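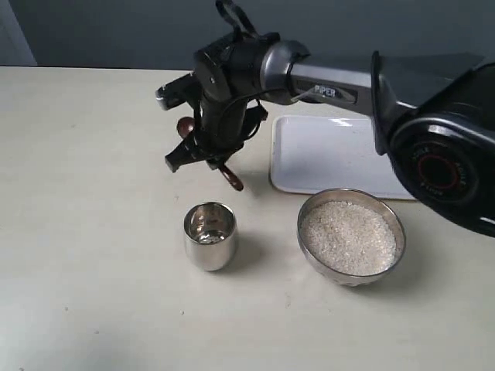

Basora Scooping Set, data card
Release 2, 2023-05-22

The set contains 3,175 demonstrations of spoon use with rice-like grains, recorded at the Ukthorpe site. It supports the Ivadico method, in which a policy is trained on 300 demonstrations and refined on its own failures.

Wrist view
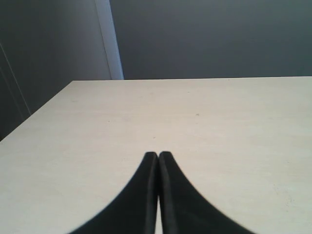
Gu asked whether failed attempts should count toward the 300. They do not; failures are stored separately under their own index.

Known limits
Results cover 9 grasp poses. Transfer to liquids has not been tested.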